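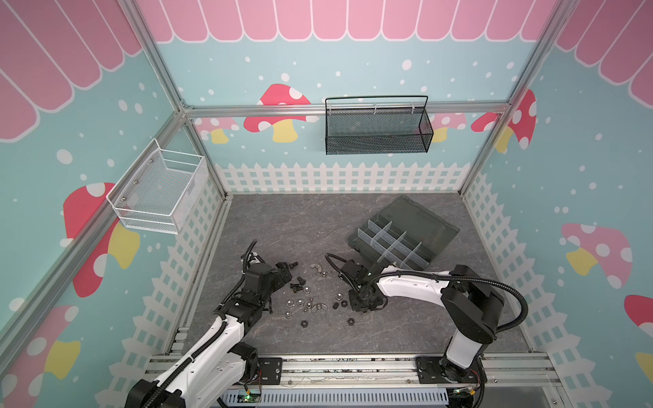

I spent most of September in Tumesby, helping with relief distribution after the river came up. A few people have asked what the work was like, so I'm writing it down before I forget the details.

The town had two rounds of flooding. The first one mostly got the low streets by the rail yard. The second one went further, into Konar and the farm roads past it, and that's when families started moving into the school gym. By the time I arrived the gym was full and people were sleeping in the church hall too.

My job was the intake desk. You sit at a folding table, you take a name and an address, you ask how many are in the household, and you write it on a card. The card gets the family a food parcel and a hygiene kit. There were 1366 households on the list by the end. When I started, the list had 1000 and the county thought that was close to final.

The gap came mostly from Konar. A lot of houses there have two or three families at one address, and the first list counted each address once. So a grandmother, her two sons and their wives and kids would all be on one card and get one parcel. They'd come to the desk and explain this, and at first we had no way to fix it. After a week the rule was changed so that anyone who cooked separately counted as a household. It was a better rule. It also meant redoing the cards for the whole area, and that took four evenings.

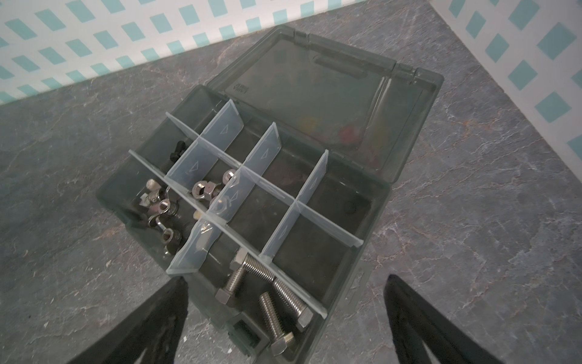

What was in the parcels

Rice, beans, cooking oil, salt, sugar, canned fish, tea. The hygiene kit had soap, toothpaste, two towels, pads and a bucket with a lid. The bucket was the thing people wanted most. I heard that from nearly everyone, and we ran out of buckets before anything else.

The baby kits came from a different supplier and didn't show up until my third week. Until then we were buying diapers at the store in Hafstein, 20 miles each way, with whatever cash was in the envelope. I made that drive five times. The road was down to one lane at the bridge and you could wait an hour for your turn.

The cash grants

There was also a cash program, called Tevow, for people whose homes were badly damaged. It paid $2000 per household in two parts. The first part came fairly fast. The second part needed an inspection, and there were not enough inspectors. When I left, plenty of families had the first payment and no date for the second.

I had to explain this at the desk many times a day. People were polite about it for the most part, more polite than I would have been. One man came every morning at 8:30, asked if there was any news, said thank you and went back to shoveling out his shop.

If you want to help

Money is more useful than clothes. We had a whole classroom of donated clothes that needed sorting, and much of it was for the wrong season. If you do want to give things, call first and ask what's short. Last I heard it was blankets, lamp batteries and work gloves in small sizes.

I'm planning to go back for a couple of weeks when the inspections pick up. They'll need people to do the paperwork, and I know the cards by now.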